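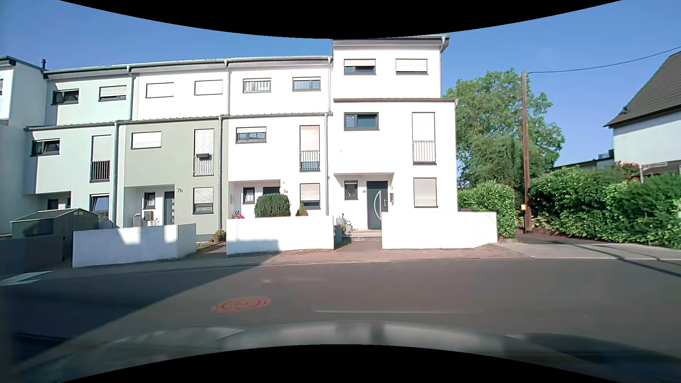

Figure 4.1 A row of attached houses, seen over the hood of the car. Shutters are closed, half lowered or open, and a dense shrub hides most of one front door.

Chapter 4
Gathering Examples from the Street

29 shares · 4 comments

In Chapter 3 we supposed that the examples were already there. We had a folder, the folder had pictures in it, and each picture had a correct answer beside it. In this chapter we go back one step and ask how such a folder comes to exist. Most of the mistakes that a learning system makes in its later life were put into it at this stage, by people who were in a hurry to begin the training.

The case we will follow is a small delivery robot named Rododach. It travels on sidewalks and must stop at the right front door. For this it needs to find three things in a picture: the door, the house number, and the free way from the sidewalk to the door. The group that built it, led by Dagný Thoroddsen, decided to collect the first examples by car in the town of Gastmont. A car covers many streets in one morning. It also sees the houses from the road, and the robot will see them from the sidewalk, much nearer and much lower. We return to this difference in Section 4.3.

4.1 What one picture contains

Look again at Figure 4.1 and think about the task. The numbers "7a" and "7b" are fixed to the right of their entrances. A person reads them without effort and connects each number to its door. The system has no such habit. If in all our examples the number is on the right side, it will learn that numbers are on the right side, and it will search in the wrong place when it comes to a street where they hang on the left or over the door.

The door of 7a brings another question. The shrub covers most of it and only the top can be seen. Should the person who draws the labels mark the visible part, or the whole door as she believes it to be? Both answers can be defended. What can not be defended is that one labeler does the first and another does the second. Laurinda Coelho, who wrote the labeling rules for the project, chose the visible part only, with a separate tick for "partly hidden." Her first version of the rules had no such tick, and 98 pictures had to be opened again when it was added.

Consider also the shadow that falls over the asphalt. It is large and dark and slants across the road, and an untrained system can easily take its edge for the border of the road. Examples with hard shadows should therefore be kept, even if they look less pretty than examples from a cloudy day. The same is true for the blurred hood at the bottom. The group did not cut it away in the stored pictures. They kept the original and gave the lower strip the label "own vehicle," so that later users can decide for themselves.

4.2 How many, and of what kind

The first plan asked for 400 pictures of entrances. After one drive in August the number was reached, and the group was satisfied until Thoroddsen sorted them by street. 300 came from the same new quarter, with similar houses and similar weather. The older center, which the group calls Bermúdez after its main square, was nearly absent, for the reason that parking there is difficult and the driver avoided it.

We call this a convenience sample. The count is correct and the variety is poor. A better plan writes down first which kinds of street, light and season are wanted, and then fills each kind separately. The group kept this plan in a simple table, named Burent, and looked at it every Tuesday before the car went out. An empty row in the table decided the route for that day.

The table will be used in the exercises, so the reader should now copy its column names into a notebook: street type, light, season, entrance visible, number visible, remarks. The last column should be wide.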